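会社案内 > 私たちについて

Brinbyについて

ようこそ、Brinbyのページへお越しくださいました。少し長くなりますが、どうぞお茶でも淹れて、ゆっくりお付き合いください。

私たちは、ロボットの「手先」を試して比べることを仕事にしている小さな会社です。グリッパー、アーム、手首につけるカメラ、それらを動かすコントローラー。お客様が導入を考えておられる機材を私たちの作業場に並べ、お客様が実際に扱っておられる品物をつかませて、その結果を報告書にまとめてお渡ししています。自社ではグリッパーもアームも作っておりませんし、特定のメーカーの代理店でもありません。ですから、どの製品が選ばれても私たちの売上は変わらず、その気楽さのおかげで、言いにくいことも書けるのだと思っています。

はじまりは、Štěpánka HrubýとVlasta Kollárの二人でした。二人はもともと別々の会社で組立ラインの立ち上げに携わっていて、ある案件でたまたま隣の机になり、カタログの把持力の数字と、現場で本当につかめるかどうかの隔たりについて、昼休みのたびに話し込んでいたそうです。「それなら自分たちで測ってみようか」と借りたのが、いまも使っている35平方メートルの作業場です。最初の夏は冷房もなく、扇風機の風で軽い部品が転がってしまうので、試験のあいだだけ扇風機を止めるという、なんとも汗だくの毎日だったと聞いています(冷房は翌年の5月に入りました。あのときの喜びようといったら!)。

最初のお客様は、補聴器の部品を扱うLovilierさんでした。小さくて、軽くて、つるりとしていて、しかも傷をつけてはいけない。いま思えば、ずいぶん難しいところから始めたものです。三種類の指先をお預かりして試したのですが、カタログでいちばん評判の良かったものが、いちばん早く候補から外れました。報告書を読んだご担当の方が、その晩のうちにお電話をくださったことは、いまでも社内でよく話題になります。それ以来、小物の把持は私たちのいちばん得意な分野になりました。

現在、作業場の棚には118種類の試験用の品物がそろっています。歯ブラシ、ボルト、薬のシート、布の端切れ、そして白いワイヤレスイヤホン。イヤホンは丸い頭に細い軸がついていて、向きによってつかみどころがまるで変わりますから、指先の性格を知るにはうってつけの相手なのです。軸を横から挟むのか、頭のふくらみに指を沿わせるのか。同じ二本指でも、先端の形や表面の仕上げが違えば、得意な姿勢は違ってきます。

赤と青緑のトレイを並べての試験は、当社ではすっかりおなじみの光景になりました。白い品物は白い台の上だとカメラから輪郭を拾いにくいことがあり、色のはっきりした底を二つ用意しておくと、カメラ同士の比較がぐっとしやすくなります。手首カメラの場合は自分の指がどのくらい視野をふさぐかも大事な評価項目で、指先が品物の端に重なって見える、そのわずかな隠れ方で認識の成績が変わってしまうことも珍しくありません。
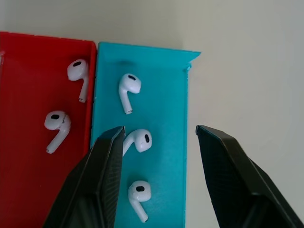 イヤホンの軸のように細いところを狙うなら、指を太くするより先に、開き幅を途中で止められるコントローラーかどうかを確かめたほうがいい、うちではそれで機種を選び直した、とはJostutisのご担当者からいただいたお便りの一節です。まったくおっしゃるとおりで、私たちもこのお便りをきっかけに、途中停止の精度を標準の試験項目に加えました。隣の品物との間が狭いとき、指を全開にして下りていくと、つかみたい一つの手前で別の一つを押してしまいます。開き幅を細かく指定できるかどうかは、カタログでは小さな字で書かれていることが多いので、皆様もどうぞお気をつけください。

私たちの試験の進め方についても、少しだけお話しさせてください。まず、お客様の品物をお預かりし、置き方の見本を一緒に決めます。整列させるのか、ばらばらに置くのか、重なりを許すのか。次に、候補の指先を順に取り付け、同じ置き方、同じ順番で繰り返します。標準のコースでは一機種につき189回の把持を行います。半端な数字だとよく笑われるのですが、21通りの置き方を九回ずつ繰り返すとこうなるのです。失敗した回も、落としたのか、滑ったのか、そもそも見つけられなかったのかを分けて記録し、成功率だけではわからない癖までお伝えするようにしています。

忘れられないのは、製菓材料のŠtefanecさんからお預かりした案件です。砂糖細工の小さな花をつぶさずに移したいというご相談で、予備も含めて1168個をお送りいただきました。試験が終わるころには作業場じゅうに甘い匂いがしみつき、Vlastaは「もう一年は飴を見たくない」と言いながら、翌日にはしっかり差し入れの飴をなめておりました。結果として選ばれたのは、いちばん安価な柔らかい指と、いちばん高価なコントローラーの組み合わせです。こういう意外な取り合わせに出会えるのが、この仕事の楽しいところだと思います。

作業場の見学も歓迎しております。お手持ちの品物を一つポケットに入れてきてくだされば、その場で二、三種類の指先を付け替えてお目にかけます。導入をまだ決めておられない方、学校の授業の下調べという方も、どうぞご遠慮なく。試験の最中はŠtěpánkaが少々無口になりますが、終わればいくらでもお話しいたしますので、お時間には余裕をもってお越しいただけるとうれしいです。駐車場は建物の裏手に二台分ございます。雨の日は裏口のほうが濡れずに入れます。

カテゴリー:会社案内/グリッパー評価/小物把持
シェア 35 コメント 2
お問い合わせ | プライバシーについて | ページの先頭へ戻る
© Brinby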